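Building Drainage and Venting
Handout 2: Traps, Seals and Blockages
Instructor: Akihiko Kawaguchi

Read before the Velivel lab. Bring the fixture unit tables from Handout 1.

2.1 Purpose of the trap

Every fixture connected to a sanitary drain has a trap. The trap holds a plug of water, the seal, between the room and the drain. Seal depth is measured vertically from the crown weir to the top dip. For a typical P-trap it is 2 inches or slightly more.

A deeper seal resists pressure changes better but scours poorly. Solids settle in the bottom bend when the flow is too slow to carry them.

2.2 Loss of seal

Self-siphonage: the fixture's own discharge fills the trap arm and pulls the seal after it. Long or steep trap arms are the usual cause.

Induced siphonage: discharge from another fixture lowers the pressure in a shared branch.

Back pressure: air compressed ahead of a falling slug of water pushes the seal toward the fixture. Expect this near the base of a stack.

Evaporation: slow, and common in floor drains that see little use. The Greler building survey in August found dry floor drains on both mechanical levels.

2.3 Pressure in a blocked line

Static pressure depends on the height of standing water and not on the pipe diameter. In SI units:

p = density x g x h

Take density as 1000 kg/m3 and g as 9.81 m/s2. A column 0.20 m high gives 1962 Pa, or close to 0.28 psi. This is often too little to move a compacted blockage, so extra pressure has to be applied from the fixture side.

2.4 Clearing methods

Start with the method that disturbs the piping least. Stop if water rises in a neighboring fixture — the blockage is then downstream of the shared branch.

(a) Plunging. The cup must be under water and sealed against the fixture. Close the overflow with a wet rag. Trapped air compresses and wastes the stroke, so tilt the cup as it goes in. The pull stroke matters as much as the push. Cup plungers with a turned wooden handle are still common.
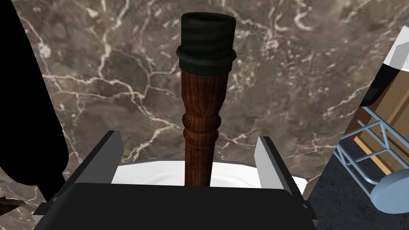 (b) Hand auger. Feed the cable until it meets resistance, then turn the handle while keeping light forward pressure. Do not force the cable through a tight bend.

(c) Trap removal. Put a bucket under the trap, loosen both slip nuts and clean the bend by hand. Check the washers before reassembly.

2.5 Problems

1. Water stands 0.35 m above a blockage. Find the static pressure in Pa.

2. A gauge at a blockage reads 2230 Pa. Find the height of the water column.

3. Repeat Problem 2 for a reading of 2974 Pa, and state whether a 2-inch seal could hold back the same pressure.

Show units at every step. Solutions are due Sat 20 December.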